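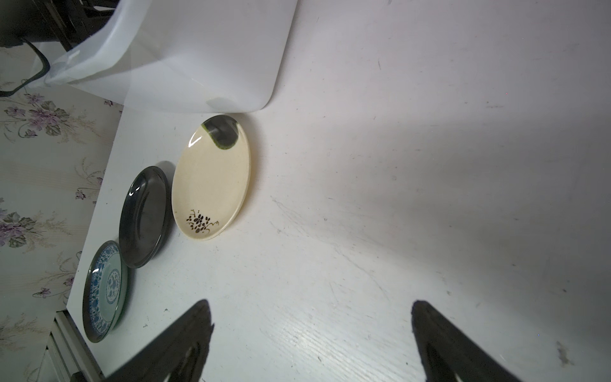 **Drying and keeping plates upright: some tips from a small kitchen**

I rent a flat with a very small kitchen, and since I moved in I keep my plates standing. Before, they were in one pile in the cupboard, and each time I wanted the bottom one I had to lift everything. Now they stand on their edges, a little leaned back, and I take the one I need with one hand.

Some things I learned on the way.

### Which plates stand well

My set is not a set. I have a cream plate with a dark green patch of glaze at the top and a small painted flower, a plain black one, and a blue-and-white one with a pale green centre. They are all round, but the black is slightly smaller than the cream. In a rack with fixed gaps this matters. A small plate can slip through where a bigger one stays, so try each plate in its slot before you let go of it.

Plates with a raised rim, like the black one, catch water in the corner where the rim begins. Turn them a little after ten minutes and the drop runs out.

### The rack

I use the wire rack from Wuline, the short model. It is 294 mm long and goes on my shelf with the door closed. The longer one is 393 mm and did not fit, I had to carry it back to the shop in Mustby. Please measure the inside of the cupboard and not the door!

If the rack slides, put under it 2 strips of the rubber mat that is sold for drawers. Cut them 214 mm long, or whatever is the depth of your rack, and wash them from time to time, as crumbs like to hide there.

### Painted and glazed plates

- Wash by hand, with a soft sponge. The green side of the sponge makes scratches on a glossy glaze.
- Do not let a painted face rub against the foot of the next plate. The foot is often not glazed and it works like sandpaper. A piece of kitchen paper between them is enough.
- Grey lines from cutlery go away with baking soda and a few drops of water. Rub softly in circles, then rinse.
- For tea stains on a cream plate, leave it in warm water with a spoon of soda for one hour.

### A white table top

Mine has light scuffs and scratches, and small dark specks too. Lift plates, do not pull them. The rough foot of a ceramic plate can mark a table very quickly. I wipe with a damp cloth and a little Nostine, then once more with only water, otherwise it becomes sticky.

Last changed: 14 August 2022. In September I want to add a part on cups.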